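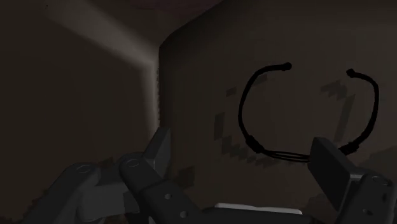

Fig. 1. Light on two walls meeting at a corner, with a cord bracelet (computer rendering).

Reading a Room: notes for session 4
Tutor: Mitali Ranasinghe

Last time we did windows. Today we do what windows do to walls, a subject most people only take up once they have bought the wrong paint.

Direct and bounced light. Direct light comes straight from the sun or a lamp and has edges. Bounced light has already hit something and brings a little of that thing's colour along. A white ceiling over a red carpet is a pink ceiling, whatever the tin said.

Corners. Two walls painted from the same tin will hardly ever look the same. One gets more light and the other sulks. Kavinda Sivakumar's clients at Ikurholm paid for a second coat on the darker wall, then a third, then rang him to complain about the wall.

Brown. Dark browns and greys soak up most of what reaches them. Adding lamps helps less than you would hope. Moving one lamp nearer the wall helps more and costs nothing, so it is seldom suggested in showrooms.

Lux. The light falling on a surface, measured with a meter. My desk by the window read 460 in May, and the far end of the same desk read 265. I work at the far end, where the socket is.

For next session: take readings at both sides of one corner at home, morning and evening. Meters are in the Werkis cupboard. Finn Gerlach has the key, and should be asked before lunch.

Reading: Hettiarachchi handout, section 13 only. The rest is about curtains.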